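Guvix Bench Cell: Frequently Asked Questions

What is the Guvix cell?
A two-arm tabletop setup built in a shared workshop. It sorts small panel parts into a tray. Build notes and config files are in the Erkel folder.

How large a table do I need?
The arms are set 80 cm apart at the base. Allow at least 60 cm of clear depth in front of them.

Why is there paper on the table?
White parts and white arms on a white table gave poor segmentation. Plain brown paper fixed most of it. Tape the edges flat and replace the sheet when it creases.

Which parts does it handle?
Push buttons with a square body and a round colored cap. Red, yellow and green are in the default config.

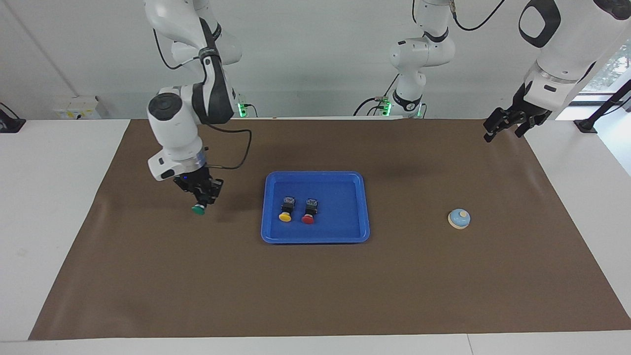 Grip on the square body, never on the cap. The cap is round and the part rotates when the fingers close. Set the gripper opening to 16 mm before approach and lower the closing force if the terminals bend.

Does the tray have to be blue?
No. Any color that differs from the mat and the caps will do. Update tray_color in the config.

Can both arms move at once?
Yes, but not over the tray. The Didenko scheduler gives the tray to one arm and parks the other above the mat until it is released.

The arm stops partway down. What now?
Check the cable loop at the wrist first. If it pulls tight before the gripper reaches the mat, add slack and rerun the reach test. Height is measured from the mat and the default hover is 145 mm.

Is there a version for a single arm?
The Ivham branch runs on one arm. It is slower and has no handover step.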